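Mavaro opens its simulated house to anyone who wants to teach a robot

Sep 27, 2025

Hi, I'm Huw Jenkins, and I look after data collection at Mavaro. I've been asked to write this release myself, so it's going to sound a bit like me talking across a desk. Sorry to anyone who was hoping for a proper corporate one!

The news is that Sala, our library of simulated robot practice sessions, is opening to outside contributors in October. Until now every session in it was driven by our own team of eight. From next month, schools, hobby clubs, small firms and people with a decent home computer can apply to drive sessions too, and everyone who contributes gets to use the whole library for their own research at no charge.

If you haven't run across us before, we collect examples. A person steers a simulated robot arm through a little household job, and we keep the arm movements, the camera views and a plain-English note of what the person was trying to do. A learning system called Plovalex then studies piles of these sessions and has a go on its own. It's a lot like teaching a teenager to drive, except the car park is made of software and you can put it back the way it was with one key.

We chose to build rooms with a bit of personality. Bright walls, pictures, patterned surfaces, chairs all over the place - real homes have loads going on in them, and I'd much sooner have Plovalex get used to that colour and clutter early. A system that has only ever practised in a plain beige box tends to get muddled the first time it meets somebody's kitchen.

We also save more than one kind of view. Some are tight in on the gripper and others take in a good stretch of the room, and they can tilt quite a lot as things move. New drivers find that odd for the first little while, and then they stop noticing.

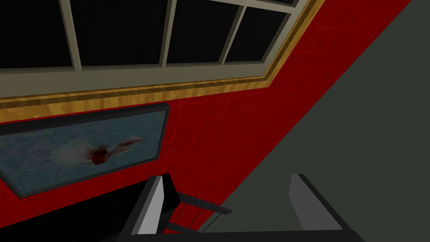
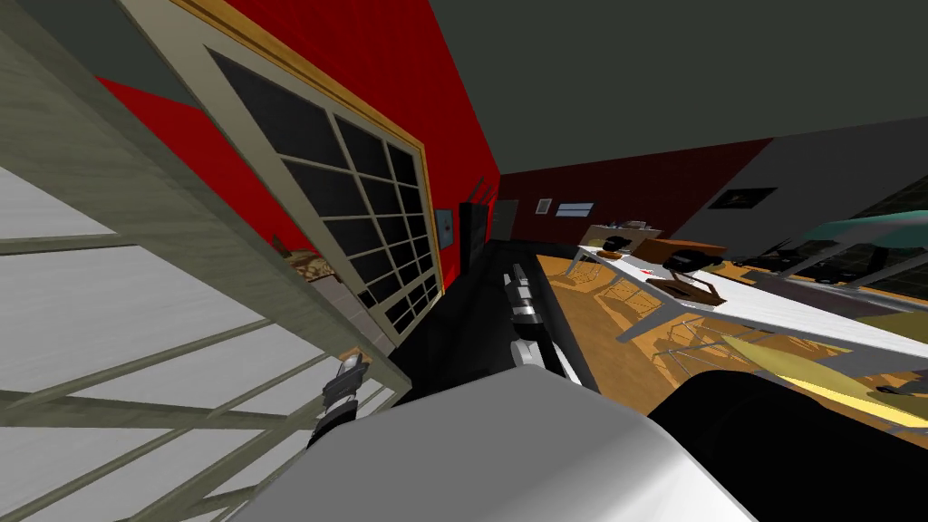

Two views from one of our simulated interiors, red walls and all. The first is close in on the open gripper, and the second takes in the arm, the long white table and the room behind.

What contributors will be doing

You'll start with two practice sessions that don't go into the library. After that you pick from a list of 17 jobs, things like moving an item from one surface to another or lining the gripper up with something before a grasp. Most people begin with the reaching jobs, and I'd recommend that. They look too easy to bother with, but a slow, sensible approach is one of the most useful things you can give a learning system.

Please don't throw out your clumsy attempts. If you overshoot and have to come back, keep going and finish the job, because the coming back is worth having. We label those sessions as recoveries and Plovalex gets plenty out of them. What we can't use is a session where the driver wandered off to make a cup of tea (guilty, more than once).

The driving software comes from our friends at Stimetti, who have spent seven months making it work with an ordinary game controller. My first try with the early version put the arm straight into a wall, so I'm very grateful for the changes they've made to the steering!

How to apply

Applications open in October through the Sala page on the Mavaro website. We'll ask for a contact name, what sort of computer you have and which jobs you'd like to try. Groups can share one account, but each driver needs their own profile so that we can keep different driving styles apart. Drivers under 18 need a parent, guardian or teacher to sign them up.

Media who'd like to have a go at driving are very welcome. Send a note to the Mavaro press desk and ask for Huw, and I'll set you up with a controller and a practice room.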